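About Nerkden

Nerkden tests machines that are meant to do ordinary work. We look at the jobs people do at home, in workshops and on the ground outside them, and we try to find out whether a machine can do them yet. We don't build robots and we don't sell them. Makers, housing providers and small factories pay us to run trials, and they get the full results whether they like them or not.

The firm began in the back half of a joinery shop. The first job we were given was a sweeping trial on a concrete floor, and the machine under test got stuck on an offcut within the first few minutes. We wrote that down, moved the offcut and carried on. Most of our work still goes much like that.

What we test

Indoors, we have a kitchen, a bedroom, a laundry corner and a short run of shop floor with shelving and a packing bench. The chores are dull ones: loading a dishwasher, folding towels, putting tins on a shelf, sorting screws into trays, wiping down a bench. Our chore list has 340 entries. Each is written on a single sheet, with the starting state, the finished state and the time a person takes.

Outdoors, the list is shorter and the results are worse. Keeping to a path sounds easy until the light is poor and the edges are ragged. We run route-following and edge-finding work under whatever sky we get, on ground where a made surface, grass and bare earth lie side by side.
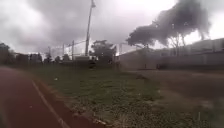

A machine that sweeps a yard or carries a box from one shed to another has to know what it is driving on. Painted lines are a help, but plenty of yards have none, and old paint wears thin. Patchy grass is harder than a clean lawn. We ask for the same route to be repeated at different hours, and we score each run separately.

Where things stand

People ask us whether machines can do the chores yet. Some can do some of them. Floor vacuuming is largely settled in rooms without much clutter. Moving standard boxes between fixed points on a level shop floor is in daily use at several of our clients. Folding a towel can be done, slowly, if the towel is laid out first. Folding a mixed basket of washing is a different job and we have yet to pass a machine on it.

In our January round we ran 364 trials. The entries that gave most trouble were soft things, shiny things and anything stored behind something else. Clearing a table after a meal took one machine up to 60 minutes, and a person did it in four. We publish the slow runs along with the quick ones.

Our scoring is simple. A run is passed, passed with help, or failed. If a member of staff touches the machine or the objects, it is passed with help at best. Remote operation is recorded on the sheet and scored apart – a person steering from another room is still a person doing the chore.

Ground work is now a fixed part of each round. Grevska, our outdoor programme, covers paths, verges, yards and the open ground beside walls and sheds. 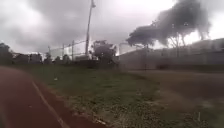 Baláž told us after the last open day that we are too strict about the outdoor runs, and that a yard machine which needs rescuing once a week would still save his people a good deal of walking. Fondard took the other side and wanted a single rescue to count as a fail, as there is often no one on site to carry one out. We have kept the scoring as it is and added a line to the report giving the number of rescues, so that readers can set their own limit.

Working with us

A standard trial takes 2 weeks. Send us the machine, the manual and the name of someone who can answer the telephone. We charge by the round, and a failed run costs the same as a passed one. Clients may watch but may not adjust anything once a round has begun.

Visits are by arrangement. Wear flat shoes, and bring a coat if you want to see the outdoor work.

Page last revised 17 Feb 2024

Related pages
How we write a chore sheet
Results from the January round
Grevska: outdoor trials
Why towels are difficult
Trial charges and booking
Getting to us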